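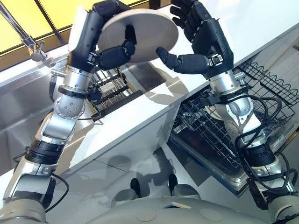 Night train fans, get your bags out! The sleeper to the coast is coming back, and the opening fares are some of the nicest we've seen on any overnight route in years. A bed in a shared cabin starts at $30 each way, bedding and a morning coffee included, and you wake up a short walk from the harbor. We've been hoping somebody would bring this train back ever since the old one stopped running, so forgive us if we get a little carried away.

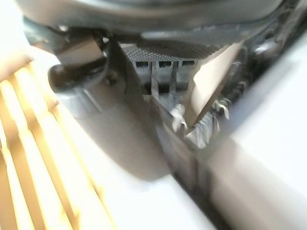 **FLULTDALE, October 2025** - Rail operator Nolte has opened bookings for a new overnight service between Flultdale and the port town of Promuletti, with the first departures set for April. Trains will run every night in both directions through the spring and summer, and the winter schedule is still being worked out.

There are three ways to travel. The cheapest is a reclining seat, then comes a bunk in a four-person cabin (the $30 fare), and at the top is a private cabin for two with its own sink and a window that opens. Private cabins are sold by the room, so couples and friends sharing will get the best value out of them. Solo travelers can book one too, but they'll pay for both beds.

The whole trip is 11 hours on the old timetable, and Nolte has cut that down quite a bit by skipping the long wait at the border of the two rail districts. The new train leaves Flultdale in the late evening and makes just one stop on the way, at Parkel, before pulling into Promuletti in time for breakfast. That Parkel stop is great news if you like hiking - the trailhead for the lake loop is right across from the station, and until now getting there without a car meant changing buses twice.

What about luggage? Every ticket comes with two bags, and bikes can go in the end car if you reserve a spot when you book. There are only 18 bike spots per train, and we'd expect those to go fast on summer nights. Skis and surfboards count as one of your two bags. Pets are fine in private cabins and, for now, nowhere else.

Kids under 17 travel for half the bunk fare when they share a cabin with an adult. For a family of four that means a whole cabin to yourselves, door shut, for less than plenty of hotels charge for a plain room, and you've covered the distance while you slept!

A few things to know before you book. The lowest fares are limited on each departure, and they can't be refunded, though you can move your trip to another date once without a fee. Flexible tickets cost more and can be canceled up to the day before. The dining car will serve snacks and drinks, but hot dinners aren't on the menu yet, so eat before you board or pack a sandwich. Tickets are on sale at Nolte's website and at the counters in all three stations.

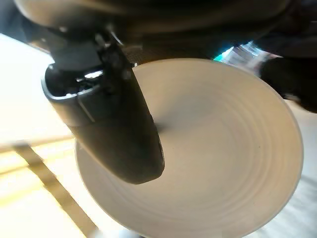
A reader who rode the old sleeper every summer wrote to us the same morning the fares came out, saying she had already booked a bunk for opening week and that the best part was always "lying there with the blind up, watching the lights at Parkel go by." She also suggests asking for a lower bunk on the left side heading to the coast, where the sea comes into view first. We're booking the same side for our own trip, and we'll post a full report on the cabins once we've slept in one.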